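I've been putting together house history kits for a while now, and the Lulcombe House History Binder is the one I wish I'd had when I started digging into my own street (I was using shoeboxes, please don't use shoeboxes).

## What's in it

The binder comes with 32 archival sleeves, 16 tabbed dividers and a fold-out timeline sheet that runs long enough for a house with a lot of owners. I put deeds up front, then census pages, then city directories, then photos. You can shuffle all that however you like, the tabs are blank!

The sleeves are clear on both sides, so you can read the back of a letter or a postcard without pulling it out. My biggest one holds a plat map folded in quarters and it still closes fine. 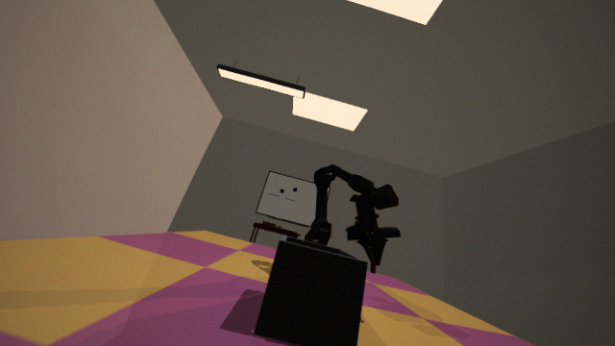

## Which size to get

- **Lulcombe Standard:** fits letter-size pages, good for one house
- **Lulcombe Wide:** fits legal-size pages, and old deeds are very often legal size, so check yours first
- **Corkau refill sleeves:** sold separately, they fit the Standard only

I keep the Wide for the neighborhood as a whole and a Standard for each house. It does eat up a shelf.

## A few notes before you order

The cover is gray cloth and picks up pencil smudges, and a dry eraser takes most of them off. Newspaper clippings should go in their own sleeve or they'll yellow whatever sits next to them. The next batch of the Wide ships in April, and the Standard is in stock now.

*Page updated December 28, 2025*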